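The Travelling Tub

The tub came back in September, and I was so pleased to see it that I left the kettle screaming.

It was sitting outside my door at 13 Skoruvska Street with no note and no bag, the way it always turned up. I'd know that lid in the dark! It's the green of a lime lolly, a green that makes the rest of your cupboard look like it needs a lie-down. I bought it at Flaveck's when I first moved into the building, and I'd had it for one week before I filled it with apricot dumplings and sent it up the stairs to Otakar Krajčí, who had carried my mattress in the rain. That was six years ago. I've owned it ever since, and I don't think I've had it in my own kitchen for more than a month in all that time.

Because it never comes back to the person who sent it. Otakar ate the dumplings and passed it across the landing to Melahat Bayram with walnuts inside. Melahat gave it to the Liang kids with rice pudding, and they kept snails in it (the lid stayed off, I was told, for the snails' sake), and after that it had to be boiled. It has been to Zurine on the train, twice, and come home smelling of smoked paprika. My sister saw it on a windowsill there full of buttons and recognised it straight away.

So you can imagine the state I was in, finding it on the mat on the very morning I'd set aside for my shelves. I had pulled everything out of the pantry. Every jar and cake tin was piled on the couch under a sheet, and I'd wiped down the big white table until it squeaked. And the first thing I put on it, before a single jar, was the tub.
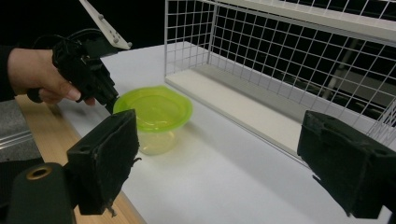
You'll want to give that a permanent spot, Melahat called through the open door, and don't let Otakar tell you it's his, he's been saying so since Easter.

I said I had no intention of letting Otakar tell me anything. She came in with her slippers on and her glasses pushed up in her hair, and she looked at the couch, and the sheet, and the lumps under the sheet.

"You've gone mad," she said, delighted. "Can I help?"

Could she ever! There is nothing in this world like sorting a pantry with someone who has opinions. She had opinions about lentils. She had opinions about my three open packets of bay leaves, which she tipped together into one jar without asking, and she was right. We found a tin of peaches that had come with me from the old flat, and a candle in the shape of a 2 that must have belonged to somebody's birthday, though neither of us could think whose.

Then we got on to the rack. I had been wanting a wire rack for ages, the white kind with the square mesh, where you can see what you've got and the air moves through. I'd finally found one on the kerb behind the bakery with a sign on it that said WORKS, as though a rack might not. I'd scrubbed it in the bath with an old toothbrush, every little square, singing the whole time. I carried it to the table like a wedding cake.
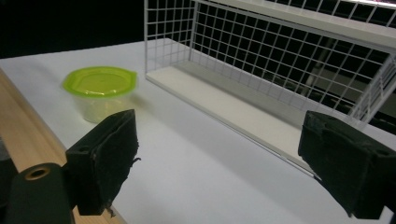
Tall things at the back, according to Vlasta, or you'll be knocking over the vinegar until the day you die.

She had come up about the noise and stayed for the peaches, which were perfectly good. Vlasta Hudec is ninety if she's a day, and she took the chair by the window and directed us with a dessert spoon. Vinegar left! Cocoa down! Melahat and I did exactly as we were told. It was glorious. I hadn't had two people in my kitchen at once since the winter, and by then the smell of the spice jars had got into everything and we were all a bit giddy with it.

"And that one," said Vlasta, and the spoon came round to the tub. "That one I had in my fridge when my hip was done. Somebody sent soup."

"That was me," said Melahat.

"It was too salty."

"It was not!"

"It was too salty and I ate it all." She thought about this. "I kept it too long afterwards, the tub. I liked opening the fridge and seeing the colour."

I didn't know that. I'd always pictured it hurrying along from door to door, walnuts, pudding, snails. I hadn't pictured it stopping with anyone.

We were getting towards noon and there was one gap left on the rack, down at the end, and you could see it was the right size. Melahat saw it. Vlasta most certainly saw it. I picked the tub up and tried it there, and it fitted beautifully, and I hated it. I took it straight out again and stood it back on the table, over at its own end.

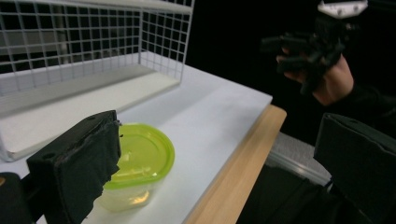 I filled the gap with the bay leaves. Then I got out the flour and the good butter, and the last of the apricots from the bowl by the sink, and put a big pot of water on. Melahat tied on my apron without asking for it. Vlasta wanted to know how much sugar, and whatever I said, she told me to add more.

Dumplings take a while if you do them properly. We did them properly. We ate the ugly ones standing up and packed the handsome ones in under the green lid, and I ran down two flights in my socks to the new people on the ground floor, whose name I hadn't learned yet, and knocked.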